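Grasora Forums > Automation > Buying and Budgeting

Two-arm bench cell, what did you spend that you didn't plan on?

nhung_luong
Posted 12 November 2025

I'm putting together a budget request for a second two-arm bench setup and the numbers have to be in before the December cutoff. The arms I have a quote for. What I don't trust is my estimate for everything else.

Our work is small tabletop handling. Picking up stationery, putting things in cases, closing lids, moving items on and off a shelf. Nothing heavy. The first bench was built by someone who has left, and he bought a lot of it on his own card and got paid back in lumps, so the old paperwork is no help.

Current layout is an arm on each side of a wood top, with black aluminum extrusion around it.
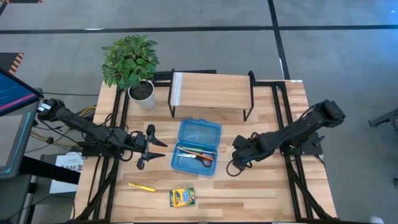 The quote from Kirna covers two arms, two grippers and the power supplies. It does not cover the frame, the top, cabling, monitor, or any spare parts. I have put 1000 dollars down for "frame and bench" and I have no idea if that is high or low. Extrusion prices seem to vary a lot depending on whether you have it cut for you.

Questions:
Do you buy spare gripper fingers up front or wait?
Do you budget the props (pencils, boxes, whatever) as a line, or bury it in supplies?
Has anyone had trouble getting a frame approved as equipment when it arrives as a box of parts?

Nhung Lương

benchrat
Your frame number is fine if you cut it yourselves. If you order it cut and tapped, add more. The brackets are what got me. I priced the rails carefully and then guessed at the brackets and T-nuts, and the hardware came to nearly as much as the rails.

Spare fingers: buy them with the arms. Shipping on a small parts order is silly.

Tolland_M
I'd go the other way on the spares. We bought a full set of fingers at the start and then changed the finger shape after a month. The set is still in the bag. Run it for a while with what comes in the box, see what wears, then order.

benchrat
That's fine if you can place an order in the middle of the year. A lot of places can't. If her money has to be committed by December, she should put it in now.

nhung_luong
It does have to be committed. I can move a little between lines afterward but I can't add a line.

Tolland_M
OK, then put in the line and don't spend it until you have to. Call it "wear parts" and don't list what they are.

quietshop
Cable management. I know it sounds minor. Looking at your photo, you have black cable looped along the left arm and hanging off the side of the table. We had the same thing and a loop caught on a bracket, which pulled a connector out of its housing. The connector wasn't sold separately. Get sleeving, clips and one spare of every cable that moves. I think I spent some 80 dollars on sleeving and clips per bench.

nhung_luong
Thanks. I had zero for that. How long did you wait for the cables?

quietshop
Long enough that I now keep spares. Ask Kirna for the lead time in writing before you sign. They're decent about answering if you ask before the order.

dd_fixtures
Question back at you. Why does the second bench have to match the first? I would not use a butcher-block style top again. The pattern is busy, and if you're doing anything with vision you'll want plain. A plain white or gray laminate top is cheaper too. You could pay for the clips with the difference.

nhung_luong
It has to match because we move the same tasks between benches and compare. I'm not going to change the surface on only one of them.

dd_fixtures
Then retop the old one and put both in the request. Two tops is still not much money.

benchrat
Disagree. She'd have to redo whatever was done on the old top. That's time, and nobody puts time in the budget. Keep the wood.

dd_fixtures
Fair, but they'll have that surface for years. I'd look at it now while there is money open.

Hau_and_Co
On the parts question. Our purchasing office rejected a frame the first time because it came through as eleven line items of "hardware". We got it through by having Nindley quote it as a kit with one part number. Same parts, small markup. It went in as equipment with no more questions.

For props we have a line. It's small, but things get broken and worn and somebody always ends up buying a replacement at the drugstore and not asking for the money. Buy duplicates of anything with a hinge or a lid. Makers change the mold and then your replacement isn't the same size.

nhung_luong
The lid point is a good one. We use a hinged plastic pencil case and I'm not sure it's still sold. I'll check today and get several if it is.

I'll ask Nindley for a kit quote.

Tolland_M
Did you include a monitor and a stand for it? And freight. Arms ship in heavy boxes and the quote often leaves freight as "to be determined".

nhung_luong
Monitor yes, stand no. Freight is "estimated" on the quote with no figure next to it. I've sent them an email.

Where I am now: arms and grippers as quoted, frame as a kit, same wood top, sleeving and clips, one spare of each moving cable, wear parts line, props line, monitor and stand, freight once they answer. If anyone sees something missing please say so this week. After that I can't change it.

quietshop
Emergency stop. Check whether it's in the Kirna quote. It wasn't in mine.

nhung_luong
Checking. It isn't listed. Adding it.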